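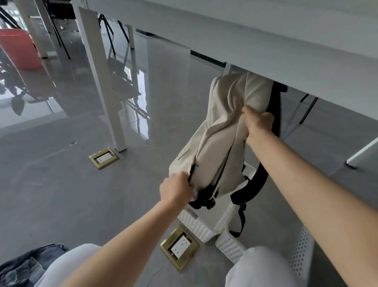 About Bautista Study House

Bautista Study House is an after-school and evening study center in Lerkdale. We give students in grades 6 through 12 a desk, a quiet room and a tutor within reach. We also run adult classes in writing and basic math two evenings a week during the school year.

We are not part of the school district. We are a small private school licensed for supplementary instruction, and we work alongside the middle schools and high schools our students attend during the day.

How we started

The school opened in the front half of a former shoe store on Wasgate Street. There was one room, a borrowed whiteboard and a shelf of used textbooks. The first students were mostly ninth graders who needed help with algebra and had nowhere to sit between the last bell and the time their parents got off work.

By the second winter the room was full on most afternoons, and we had to start a waiting list. We took over the back half of the store, knocked out a wall and put in a second bathroom. A few years later the upstairs office came up for rent, and that is now the silent room. We have looked at moving to a larger building twice. Both times we stayed, mainly for the bus stop. Three routes stop on our block, and a good share of our students come by bus.

What we teach

Most of our work is homework help and tutoring in math, English, biology, chemistry and Spanish. Students bring what they have been assigned at school and we work from that. We do not use a packaged curriculum. If a student is missing something from an earlier grade, the tutor goes back and covers it, and lets the family know.

We also teach short courses:

Reading for Class - how to take notes on a chapter, mark up an article and find the main claim
The Long Paper - eight weeks, for students with a research paper due in the spring
Algebra Catch-Up - held in August, mornings only
Test Weeks - extended hours before midterms and finals

The Long Paper is the course families ask about most. It is limited to 20 students. Each student picks a topic in the first week, and the draft is read twice before it goes to the teacher at school. We mark the draft and talk through it. We do not write any part of it.

A normal afternoon

Doors open at 2:45. Students sign in at the front desk, get a snack if they want one and have until 3:30 to talk, walk around or do nothing in particular. We used to start work right away and found that the first half hour was mostly wasted, so we stopped.

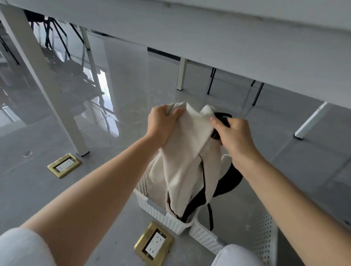
From 3:30 to 5:00 everyone works. Phones are off and put away. Tutors move between the tables, and a student who needs more than a few minutes of help can sign up for a half-hour session in one of the side rooms. There is a ten-minute break at 5:00, and the second work period runs until 6:30. Students may leave at the break if their family has agreed to it on the enrollment form.

The silent room upstairs is open to grades 10 and up. No talking, no group work, no food. Some students never use it and some go straight there every day.

Our tutors

Our tutors are college graduates with a degree in the subject they teach, or retired teachers from the area. Every tutor passes a background check and spends a month working next to an experienced tutor before taking students alone. Tutors are paid for their preparation time as well as their time in the room. Most of them have stayed with us for several years.

We try to keep each student with the same tutor through the year. Schedules change and it is not always possible. When we have to make a switch, the two tutors meet first and go over the student's notes.

The Nastodau Reading Room

The small room next to the front desk is the Nastodau Reading Room. It was set up with money left to the school by a Lerkdale family, and it holds 700 books that students may borrow. There is no due date. We ask for them back in June so that we can repair the bindings and see what is missing. The adult classes meet here as well, and for that reason the room closes to younger students at 6:30.

Fees and aid

Families pay by the month, and there is a $50 registration fee for new students. The monthly rate depends on how many afternoons a student attends, and the current rates are posted on the Enrollment page. Brothers and sisters get a reduced rate.

Aid is available. The form is one page and asks for household size and income. Decisions are made at the office within two weeks, and tutors are not told which students receive aid. The reading room and the August open house are free to everyone.

Enrollment is capped at 100 students. When we are full we keep a list and call families in order.

Visiting

Parents and students are welcome to visit before enrolling. The best time is between 3:00 and 4:00, when you can see both the free time and the start of the work period. Please call the front desk first during Test Weeks, as the rooms are crowded then and we may ask you to come at another time.

The entrance is on Wasgate Street under the green awning. Parking is behind the building - use the alley next to the pharmacy. The upstairs room is reached by stairs only. Students who cannot use the stairs may reserve a side room on the ground floor for silent work at no charge.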